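Progress report for March
Bukwood Adult Reading Project
Prepared by Emerson Barros for the Brandão Fund
Thursday, April 4, 2024

1. Summary
In this period we continued the evening reading courses in Bukwood and opened the second group, as was agreed in the plan. The work goes mostly on time. One activity, the printing of the reader, is late by 2 weeks, and I explain it in section 4.

2. Courses
The first group has 16 learners and meets in the library on two evenings each week. Most of them can now read a short letter or a bus timetable without help. Writing is slower. Several learners asked for more practice with forms, such as the form for the doctor, so we moved this subject forward from the summer plan.

The second group meets in the hall at Dutix, where many of the learners work. It is smaller than we hoped, because the late shift finishes when the lesson has already started. We have asked the company if the lesson can begin later.

3. Place and furniture
The learners in both groups now sit at tables. A dark brown wooden table is in both photographs.
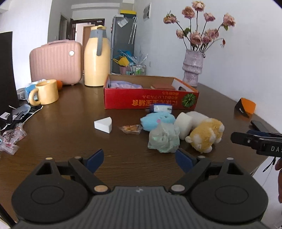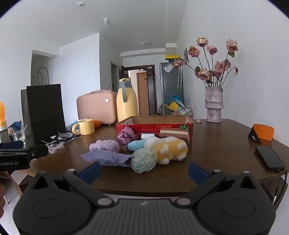
4. Printing of the reader
The text of the reader is complete and was checked by two teachers. The printer, Zavix, found that the letters in the first proof were too thin for older learners, and we agreed with this. The new proof is expected soon. We will print 329 copies, the same number as in the contract.

5. Budget
We spent 756 euros in March, almost all of it on teachers' hours and paper. The travel line is not used yet. I would like to ask your permission to move a part of it to the printing, where the thicker letters need more pages.

6. Next steps
We will test the learners of the first group before the summer break and send you the results with the next report. Please let me know your answer on the travel line before the new proof is signed.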